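Informe de avance – Programa Ustano de recogida de vidrio en zonas rurales
Entidad financiadora: Fondo Dollero
Responsable técnica: Setareh Shahbazi
Fecha de emisión: 12 May 2019

1. Objeto del informe

El presente documento recoge el estado de ejecución del programa Ustano en su segunda anualidad, conforme a lo previsto en la cláusula de seguimiento del convenio. Se detallan la implantación de contenedores, los resultados de recogida, el control de calidad del material, la situación presupuestaria y las desviaciones respecto al plan de trabajo aprobado.

2. Implantación de contenedores

El plan prevé la instalación de 198 contenedores de vidrio en los municipios adheridos. A la fecha de cierre de este informe hay 100 unidades en servicio. Otras 47 se encuentran en el almacén de Bruvley, pendientes de la autorización municipal de ocupación de vía pública. Las unidades restantes no han sido suministradas todavía; el contrato con el fabricante sitúa la entrega en julio.

Los emplazamientos se han elegido con tres criterios: distancia a pie desde el núcleo habitado, acceso del camión grúa y ausencia de tendido eléctrico en la vertical de izado. El último ha obligado a revisar varias ubicaciones propuestas inicialmente por los ayuntamientos, sobre todo en plazas con alumbrado suspendido. Las ubicaciones definitivas figuran en el anexo A.

Se ha detectado un defecto en la boca de carga del modelo suministrado. El aro de goma se desprende con el uso y deja expuesto el borde metálico. El fabricante ha reconocido la incidencia y sustituirá los aros sin coste para el programa. Mientras se completa la sustitución, el personal de mantenimiento revisa cada aro en las visitas de vaciado.

3. Recogida y transporte

El servicio se presta con 2 rutas, norte y sur, ambas con salida y retorno en la estación de transferencia de Bruvley. La ruta norte cumple la frecuencia prevista. La ruta sur acumula retrasos por el corte de la carretera comarcal, que obliga a un desvío por la variante y alarga la jornada del conductor hasta el límite permitido. Se ha solicitado a la empresa Ogunleye, adjudicataria del transporte, una propuesta de reordenación de paradas.

Los registros de pesaje se reciben ya en formato electrónico. Durante los primeros meses se transcribían a mano desde los albaranes y se observaron discrepancias entre el peso declarado y el facturado – en su mayoría, errores de tara. Los datos afectados se han corregido y se remiten de nuevo en el anexo B.

4. Calidad del material

El vidrio recogido es mayoritariamente de envase. Los impropios más frecuentes son la loza, los tapones metálicos y las bolsas de plástico en las que el usuario transporta los envases. La loza es el impropio de mayor gravedad para el reciclador, ya que no funde a la temperatura del horno y genera inclusiones en el envase nuevo.

La separación por colores no se exige al usuario. Se realiza en planta y las fracciones se registran como incoloro, verde y ámbar. La fracción verde predomina en los municipios con actividad vitivinícola, lo que resulta coherente con el censo de bodegas.

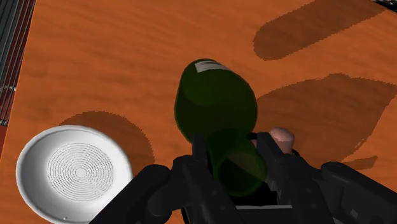
Figura 1. Botella de vidrio verde.

El muestreo de impropios se efectúa por cuarteo sobre la descarga de cada ruta. En la próxima fase se propone tomar muestras separadas de los contenedores próximos a establecimientos de hostelería, cuyo comportamiento difiere del doméstico y que ahora quedan diluidos en la media de la ruta.

5. Ejecución presupuestaria

El gasto en transporte se ajusta a lo previsto en la ruta norte y supera la previsión en la ruta sur, por el mayor consumo de combustible. La partida de adquisición presenta un saldo sin ejecutar que corresponde a las unidades no entregadas. No se solicita trasvase entre partidas. El remanente de comunicación se destinará a reimprimir los adhesivos de los contenedores, cuya tinta no ha resistido la exposición solar.

6. Desviaciones y actuaciones previstas

– Obtener las autorizaciones pendientes e instalar las unidades almacenadas.
– Recepcionar el suministro restante y verificar los aros antes de su montaje.
– Aprobar la nueva secuencia de paradas de la ruta sur.
– Iniciar el muestreo diferenciado de hostelería.

La primera actuación depende de los plenos municipales y no puede acelerarse desde la dirección técnica. Se ruega al Fondo Dollero que confirme si admite justificar el montaje de esas unidades en la anualidad siguiente, en caso de que las autorizaciones se reciban después del cierre contable.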